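Training room opens at the Lakness kitchen

Colleagues from the Vemamville office have asked many times what is happening behind the glass door next to the canteen store at Lakness. Since January we have a robot arm there, and the staff of the kitchen line work with it every Wednesday. I was asked to write a few words for the newsletter, and I will try to answer the most common questions also.

The Lakness kitchen prepares 373 hot lunches on a normal day. A large part of the work is still small movements of the hand: lifting a basket, moving a cup, putting a plate back in its place. People do this for hours, and the wrists and shoulders suffer. When Prisitz, our partner for the equipment, proposed to try an arm for such tasks, the management agreed under one condition. The people who do the job today must be the ones who decide what the arm should learn first.

For practice we use simple objects on a white table. The fruit is for training only and is never served. The arm must learn to take hold of things with different shapes, and a colander is a good teacher in this respect – the rim is narrow and the gripper has to come to it from the right side. 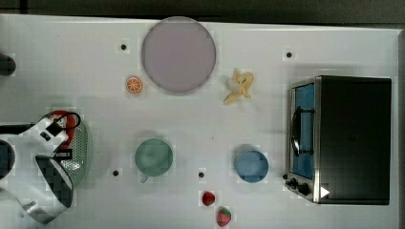
The gripper over the green colander, with cups, plate and toaster oven on the table.

What the staff do in the sessions

Each session takes 45 minutes and is part of the paid shift. Two persons from the line come together. One of them guides the arm and the other one writes down in the notebook what went well and what did not. After the break they change places. No knowledge of computers is needed, and several colleagues who were at first afraid to touch the controls are now giving advice to the newer ones.

Sarla Saxena has worked on the line for many years and was in the first pair. "In the beginning I was angry with it, because it is so slow," she told me. "I could clear the whole table before it takes one cup. But then I noticed that I was explaining my own work, and I had never explained it to anyone before." She has now asked for a fixed place in the training plan, and she has got it.

The arrangement of the table is changed between exercises. A cup can stand or lie on its side, and a bottle of ketchup can be added.
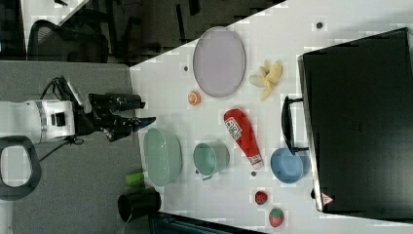

What changes for our jobs

This is the question which was asked most, at the staff meeting and also in the corridor. The written agreement says that no position on the line will be removed during the trial. The trial runs for five months. If the arm is kept after this time, hours which become free will go to food preparation and to the serving counter, where we have been short of people since last year.

Not everybody is satisfied with this answer, and I think it is fair to say so. Some colleagues would like a longer promise. Others worry that the lighter tasks will go to the machine and only the heavy ones will remain for people. Both points were put on the list for the next meeting with Prisitz and the management.

There are also smaller changes. The arm needs free space, so trolleys may no longer be parked in front of the glass door.

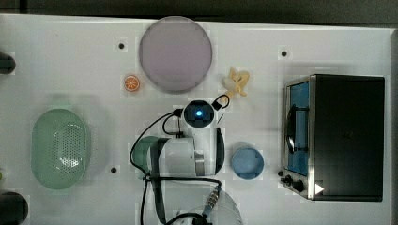
The notebook has become more useful than we expected. It has 73 entries at present, and many of them are about our own habits and not about the arm. One entry asked why the plates are stored so far from the oven. There was no good reason for it, and the shelf in the main kitchen was moved the week after.

Colleagues from other sites are welcome to visit a session. Please write your name on the sheet at the canteen counter and come in flat, closed shoes. Visitors stay behind the yellow line while the arm is moving, also when it seems to be resting.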